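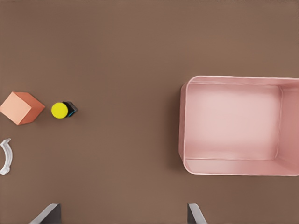

Multa por exceso de velocidad: recurrir o pagar

Escribo esto rápido que en un rato salgo. Varios me preguntasteis por la multa de diciembre, la de la travesía de Venmont. Pues resuelta. A medias.

Resumen: radar fijo, 50 de límite, yo iba a más. Eso no lo discuto. Lo que discutía era la señal, tapada por un seto enorme en la entrada del pueblo. La carta llegó tarde y encima a mi dirección antigua, la de Amberg, asi que casi pierdo el plazo.

Primera cosa: mirad la fecha de notificación, no la de la infracción. Los plazos corren desde ahí. Yo me lié y estuve dos noches sin dormir por nada.
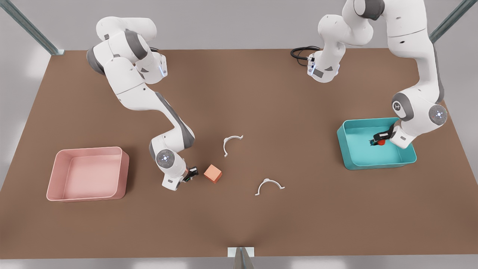 Segunda, el descuento por pronto pago. Si pagas pronto te rebajan, pero renuncias a alegar. O una cosa o la otra. Con una multa pequeña y sin puntos yo pagaría y a otra cosa. En la mía había puntos, y eso ya escuece más.

Fui a Goden, el despacho de al lado del mercado. Me pedían 700 euros por llevarlo todo. Ni loco. La primera consulta era gratis, eso sí, y me dijeron qué pedir: la foto del radar, el certificado de verificación y el expediente completo. Lo pedí yo por escrito. Tardaron una barbaridad. 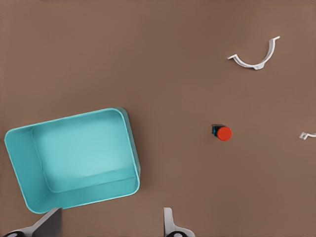 El certificado estaba en regla, mala suerte. Lo de la señal coló solo en parte: me mantienen la multa pero me bajan el tramo y no pierdo puntos. Firmé y pagué esa misma tarde, no fuera que se arrepintiesen.

Ah, y el seguro. Cartwright no me ha subido nada de momento, ya veré en la renovación. Si alguien sabe si miran estas cosas que lo ponga en los comentarios, porque por telefono cada uno me dijo algo distinto.

Guardad los sobres. Y cambiad la dirección en Tráfico si os mudáis, que son cinco minutos.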